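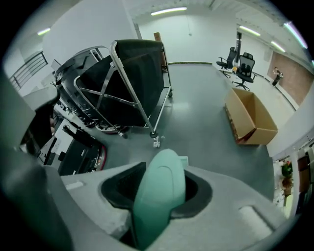 Vekside Floor Attendant – capabilities and limits

The Vekside is a mobile manipulator for light clearing work in workshops, storerooms and mixed office space. It is built by Ivberg and supplied in Australia by Jeltdale. Most enquiries come down to one question: can it tidy a floor at the end of the day without a person following it? On present firmware, partly. The notes below set out which chores we will quote for.

Trial basis

Figures are from the Biswas trial, which ran until October under Ryszard Borkowska. The unit attempted 3,276 chores and finished 2,457 without help. A further 188 ended in a safe stop that needed a person to walk over and reset the arm. The remainder were abandoned by the planner and logged for staff.

Chores we will quote for

Moving empty cartons to a marked bay. Flaps may be open or closed. The unit does not flatten cartons.
Returning office chairs to a marked position. Five-star bases on castors are handled well on sealed concrete, epoxy and vinyl. Low-pile carpet is acceptable, at half speed.
Picking up single rigid items from the floor, 30 mm and over on the shortest side.

Chores under evaluation

Wheeled trolleys and frame carts. An empty cart is no trouble. A cart with a panel leaning in it has a centre of mass the planner can't estimate from one side, and the unit will normally decline it.
Soft sacks and fabric liners. The grip is adequate but the emptying motion is not.
Clear plastic bags and film. Depth sensing on transparent material is poor and the false grasp rate remains too high to publish. 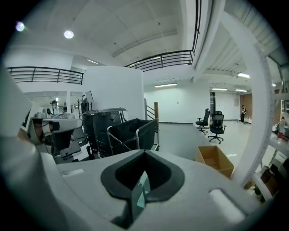 Mixed areas are where the completion rate falls. Of the trial chores, 1,098 were set in spaces with furniture, packaging and equipment standing together, and these produced most of the abandoned attempts. Loose cable was the usual cause. The unit treats any cable on the floor as a keep-out zone, so anything lying behind it stays where it is.

Stairs and mezzanines are out of scope. One unit serves one level.

People in the work area

The drive slows when a person is within three metres and stops at one. In a busy room this makes for long cycle times, and we suggest scheduling runs after 6 pm.

Site assessment

Jolanta Domański handles assessments for Jeltdale. Please send a floor plan, the floor finish and a list of the chores in order of priority. Lease terms are quoted after the visit – we do not sell units outright at this stage.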